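Aula 4 — Automação e posto de trabalho

Caso de estudo: lavandaria industrial Savon. A empresa trata 1.232 peças por turno e quer passar a dobragem para braços robóticos. A separação continua manual.

Antes de o robô dobrar, alguém tem de lhe mostrar como se faz. Na Savon, 2 operadoras deixaram a linha e passaram a gravar demonstrações com pinças de mão, uma em cada mão. A meta é de 500 gravações por tipo de peça.
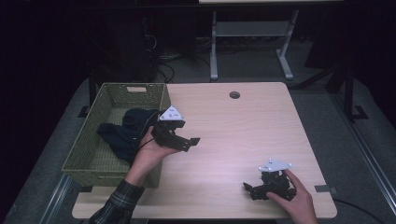
O gesto é o mesmo de sempre, mas mais lento, e o cansaço muda de sítio: menos costas, mais pulsos e atenção. O contrato ainda as classifica como operadoras de dobragem — ponto que o sindicato levantou em June​ho.

Para discutir na aula prática:
Quem ensina a máquina deve ser pago por isso?
O que acontece ao posto quando as gravações acabam?

Leitura: texto Pindel, capítulo 2.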